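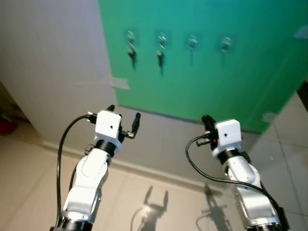

Filed under: Ground visits, Non-league, Stadium tours

The train to Roncombe stops at Golport for eleven minutes, and I have never found out why. You sit there looking at the back of a carpet warehouse, and then you carry on. By the time I reached the Hopkin Ground for the February open day the first tour had left without me, which the woman on the gate seemed to think was my own look-out. She gave me a paper wristband and told me to wait by the burger van.

Roncombe had no game that Saturday. Their match had been moved to the Tuesday, and somebody at the club had spotted a free weekend and decided to let the public in for two pounds a head, children free. Around 400 people turned up over the day, I was told, and a good number of them seemed to have come under the impression there was football on. One man in a home scarf stood at the halfway line for most of the morning, possibly in hope.

I've done the big stadium tours. You get a headset, a walk past some shirts in glass cases, and a chance to be photographed in a seat once used by a manager they have since sacked. The Hopkin is different, mainly in that it takes less time. Our guide had a fleece, a loud voice and a firm belief that everything of importance in English football had happened within a short walk of where we were standing.

We began in the main stand. The ground holds 2,946 these days, following some business with a wall, and the main stand has all the seats. They're blue, apart from one block that is red. The red ones were bought cheaply from a bigger club that was moving house, and the plan was to paint them. That was in the nineties. People who sit there now get quite huffy if you suggest changing them, and there is a song about it, of which our guide sang two lines before remembering there were children present.

From the back row you get a fine view of the pitch, the allotments, and a roof pillar. I tried four different seats and the pillar was in all of them. Regulars apparently learn to lean. The guide claimed that you can tell a Roncombe season ticket holder anywhere in the world by the angle of the neck.

Then down the tunnel, if you can call it that. It's a corridor with a fire door at one end and a drinks machine half way along, so that visiting teams have to come out in single file past the fizzy orange. The home dressing room had been tidied for us and smelt strongly of something with pine in it. Pegs, benches, a physio's table, a whiteboard that had been wiped in a hurry. You could still make out the words "SECOND BALL" and an arrow going off the edge. A boy in our group asked what the arrow meant and the guide said that was confidential.

The away dressing room is smaller by about a third and has the hot water boiler in it. I asked if this was deliberate. I was told it was historic.

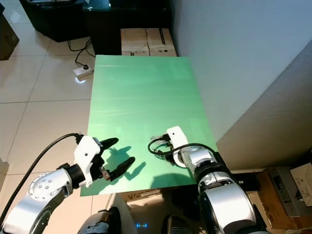 The green board, lying flat.

The club museum is a room over the bar. It was the part I'd come for, and I'd have liked longer in there, but they only let in ten at a time and the next ten were breathing on us from the stairs. There's a good run of programmes from the fifties, a leather ball with the air gone out of it, and a cup that Roncombe won, lost, and later found in a bank. There's also a whole case on the replay against Golport, which drew the biggest crowd the ground has had and ended in a goalless draw and a long argument over who should pay for the fence. Nothing in the case says who won the second replay. I took that to mean Golport did. I looked it up on the way home and yes, five-one.

One thing I'll say for the museum is that whoever writes the labels has a gift. Under a pair of very small shorts: "Worn throughout the winter of 1963, without complaint." Under a photograph of the old clubhouse: "Burnt down. See also next photograph." The next photograph was of the second clubhouse.

Now the part the club would like me to mention. Vekora, who have their name on the shirts, on the roof and on the wristband, have paid for a new pitch-side watering system, and the tour stops for quite a long time so that you can admire it. There was a switching-on at noon. We all stood back behind a rope. After some muttering into a radio, one of the sprinklers came up out of the grass, had a look round and went down again. There was a round of applause. At ten past they tried again and soaked the dugouts and a pushchair (empty, thank goodness). February is perhaps not the month in which a pitch in this part of the world most needs water.

The club shop is in a shipping container and does steady trade. I bought a mug and a pin badge. They were also selling off 500 scarves made for a cup tie that was called off, then played on another date, with the wrong date knitted into them. A pound each. I bought two of those as well and I've worn one more than any correct scarf I own.

Food: the burger van was the usual burger van. The tea bar on the far side is much better and almost hidden, so go past the turnstiles and keep left until you can smell onions. Cheese and onion pie, three pounds, served in a paper tray with a wooden fork that gave up before I did. They'd run out by one o'clock, and there was a certain amount of feeling about this in the queue.

Things to know if you're going to the next one. The car park is shared with the bowls club, who are not to be trifled with. The tour takes an hour and ten minutes, or fifty minutes if the sprinklers behave. There are steps up to the museum and no lift, though they'll bring a folder of photographs down to the bar if you ask. You can walk round the edge of the pitch but not on it, and they mean that. A toddler got as far as the penalty spot and I have seen pitch invasions dealt with more gently.

I got the 14.52 back. It stopped at Golport for eleven minutes. The man in the home scarf was in the same carriage, and he told me he hadn't thought much of the first half.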